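Getting a folding music stand to stay where you put it

Last updated: April 2026

I play second clarinet in a community wind band, and over the years I have become the person people hand their broken stands to. Most of them have nothing broken. They have a friction joint that has lost its friction, and the owner has been turning the knob harder every season until the threads gave up.

A stand has two joints that matter. One is the clamp on the telescoping tube, which sets height. The other is the tilt joint under the desk. They fail differently, and tightening one to fix the other is the most common mistake I see.

Height slip is easy to diagnose. Put the desk at playing height, load it with your heaviest folder, and mark the tube with pencil just above the clamp. My folder weighs 910 grams with the full October program in it. Leave it through a practice session and check the mark. If the mark has moved down, the clamp is slipping. If the mark has stayed put and the desk still looks lower, the tilt joint is creeping and the front edge is dropping.

For a slipping clamp, take the upper tube all the way out and clean it. The usual cause is oil, and the usual source of the oil is the owner. Isopropyl alcohol at 70 percent is fine for this. Wipe, let it dry, wipe again with a clean rag. Then look inside the collar. On the older Grolska stands there is a split nylon sleeve that wears to a shine, and once it is shiny no cleaning will bring it back. Light work with 400 grit paper buys a season. A new sleeve is better, if you can find one.
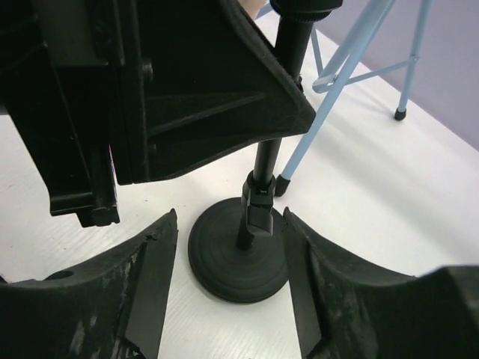

The tilt joint takes more patience. Most designs squeeze a stack of washers between two metal ears. When the stack is assembled in the wrong order, the desk loosens as you tilt it one way and tightens as you tilt it the other. I have taken apart stands that were put together like this at the factory. The fix is to get a fiber washer against each ear and keep the metal washer under the nut, where it can turn without dragging the rest of the stack. Do not grease any of it.

Folding desks have a further problem, because every hinge adds some play. A Mathias with a one-piece desk can be set once and left alone. My Altside folds down to fit in a backpack, and the price of that is a slight wobble at the outer panels on every page turn. I tried shimming the hinges with strips of Skinine tape. It helped with the wobble and made the desk too stiff to fold with cold hands, so I took it off again.

Page holders are a separate subject, but since people ask: bend them in small steps, away from the pivot, with the stand lying flat. A holder that presses too hard tears the page corners. One that presses too lightly is no use outdoors, where you want clips anyway.

Leg spread also gets overlooked. A tripod base opened too narrow puts the center of gravity close to the edge of the footprint, and a desk tilted well back moves it closer still. Point one leg toward the player, directly under the lip of the desk - this is where the weight of the folder sits. I also lower the base until the center tube is just clear of the floor. If the tube touches down before the legs do, the whole thing rocks.

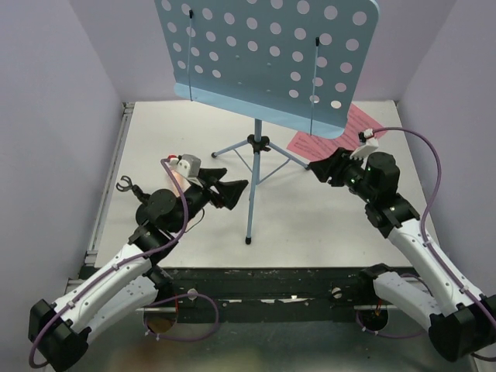
Parts worth keeping in the case

Fiber washers, M6, in a small bag. A spare wing nut. A strip of old bicycle inner tube, which will hold a slipping clamp through a concert if you wrap it tightly under the collar. I carry 2 of these strips, having lent one out and never seen it again.

I do not carry thread locker. It works, but it turns an adjustable joint into a fixed one, and the next player will force it.

Next I want to measure how much torque the plastic knobs take before the insert spins. I have a drawer of dead ones to practice on.

Recent posts

Cork grease and temperature
Why my folder is so heavy
Stand lights: battery life compared
Reed cases, part two
Marking parts in pencil that photocopies well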